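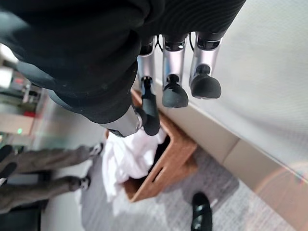

Section 5. First use and Bedding program
Stindon WD Washer-Dryer, Camidbridge series
Revision: November 2020

Read Sections 1 through 4 before starting. The shipping bolts must be out, the cabinet level, and both water lines connected before power is applied. Rated input in drying mode is 3,880 W. The machine needs its own grounded circuit; see the rating plate inside the door for the supply voltage.

CAUTION: Do not use an extension cord, a power strip, or a plug adapter.

5.1 First power-on

1. Open both water valves fully. Check the hose couplings for drips, including the back of the cold line where it passes the drain hose.
2. Plug in the machine. The display shows a dash in each position while the controller starts.
3. Turn the selector to Rinse and Spin.
4. Close the door with the drum empty and press Start. Do not add detergent. This cycle clears test water left from the factory.
5. When the cycle ends, wait for the door lock to click, then open the door and wipe the lower fold of the door seal.

Note: A faint rubber smell during this cycle is normal. If the display shows F2, the water supply is closed or the inlet screen is blocked. See Section 9.

5.2 Setting water hardness

The controller adjusts rinse volume to the hardness value. The default suits medium water.

1. With the machine on and no cycle running, hold Temp and Delay together for 5 seconds.
2. Press Temp until H1 (soft), H2 (medium), or H3 (hard) appears.
3. Press Start to save. The setting is kept after a power failure.

Machines built before June need the door open for step 1. Check the serial plate if the buttons have no effect.
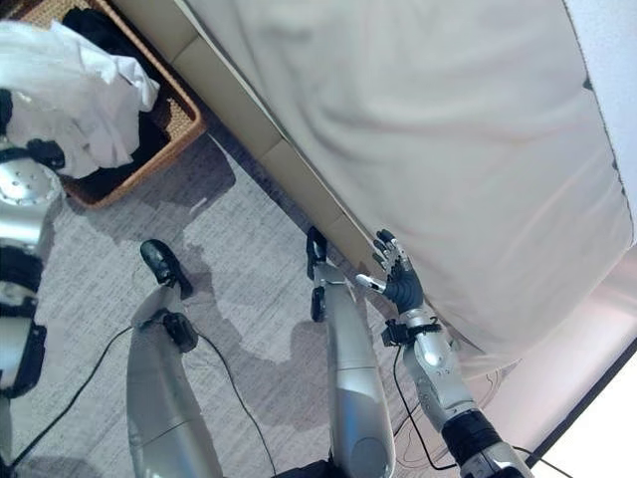 5.3 BEDDING PROGRAM

Use Bedding for sheets, pillowcases, duvet covers, and washable mattress covers. The program fills to a higher level than Cotton and reverses the drum more often to limit tangling. Spin speed rises in stages – do not interrupt the cycle if the drum stops and restarts, as the controller is redistributing the load.

Default temperature: 40 °C
Selectable: Cold, 35 °C, 40 °C
Drying: Off, Damp, Full

1. Check the care label on each item. Wash at the lowest temperature shown.
2. Close zippers, buttons, and snaps. Turn duvet covers inside out and shake out the corners.
3. Load large items one at a time, loosely. Do not fold them or wind them around the drum.
4. Leave a hand's width between the load and the top of the drum.
5. Add detergent to compartment II. Use compartment III for softener only.
6. Turn the selector to Bedding, choose a temperature and a drying level, and press Start.
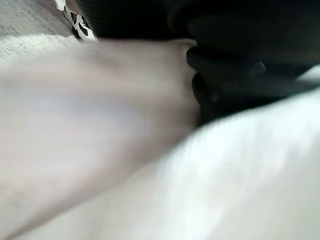
If drying is set to Full, reduce the load to half the drum. A full wash load can be washed with drying set to Off and then dried in two parts. The controller does not weigh the load before drying and will not warn of an overload; the usual sign is a cycle that ends with damp seams.

CAUTION: Do not dry items containing foam rubber or items that have been in contact with cooking oil, solvent, or wax. Allow the cool-down phase to finish. Stopping the machine in this phase leaves hot fabric packed together in the drum.

5.4 Unbalanced loads

A single heavy item can gather on one side of the drum. The controller makes three attempts to spread it and then shows Ub.

1. Press Pause and wait for the door lock to release.
2. Pull the item loose and refill the drum with the open edges facing the door.
3. Add one or two bath towels if the item is on its own.
4. Close the door and press Start. The cycle resumes at the final spin.

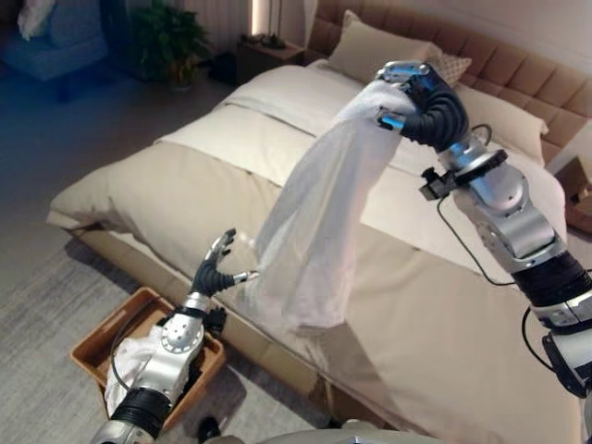 Repeated Ub codes with mixed loads point to a cabinet that is no longer level. Recheck the feet with a spirit level and tighten the lock nuts as described in Section 3.

5.5 After each cycle

Close the water valves if the machine will stand idle for more than a few days. Leave the door ajar and the detergent drawer partly open. Clean the lint screen after every drying cycle; a torn screen must be replaced before the machine is used again. Screens are supplied by Amrani Parts, Gornton depot, and are ordered by the model code on the rating plate.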